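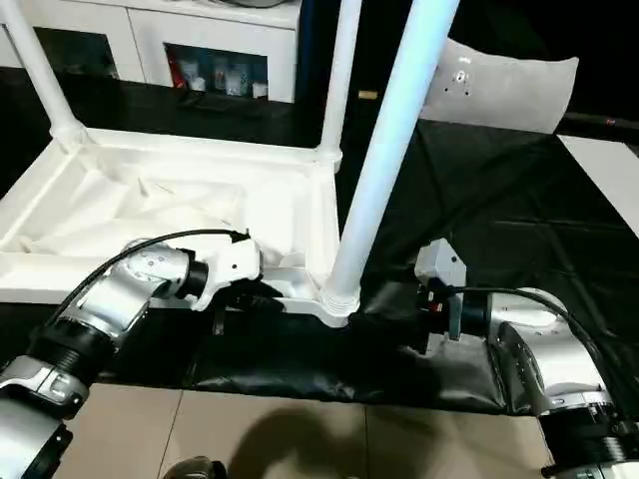

Hudari Furniture Bench, Product Review Group

Review: Prero molded chair, white

The Prero ships flat, with the legs separate from the seat. Assembly is done upside down on a covered table. The base is one white molding with raised rims and a recessed interior, and the legs rise from it at ribbed collars. We used no tools. Each leg is pushed home and given a short turn -- the stop is felt more than heard. Total time was 18 minutes for the first unit.

The fit is good at three of the collars. The fourth needed a second attempt on our sample, and the instruction sheet does not say how far the leg should turn. Lashari, the importer, supplies replacement legs singly but not replacement seats.

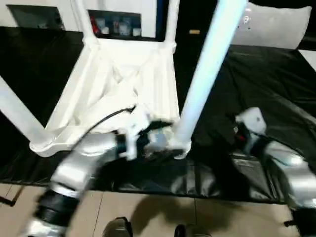
Page last changed: 08/02/2024

The underside is ribbed, with recessed panels between the ribs. The ribs add stiffness at little cost in weight, but they collect dust and take longer to wipe than a flat panel. The legs are plain white tube and angle outward.

Under a static load of 90 kg, held for 2 hours, the seat showed no lasting deflection. Side play at the leg tips was 3 mm before loading and the same afterward. The Fulow chair we tested in June had less play but cannot be taken apart once built.

Suitable for occasional indoor seating. Check the collars again after the first week of use.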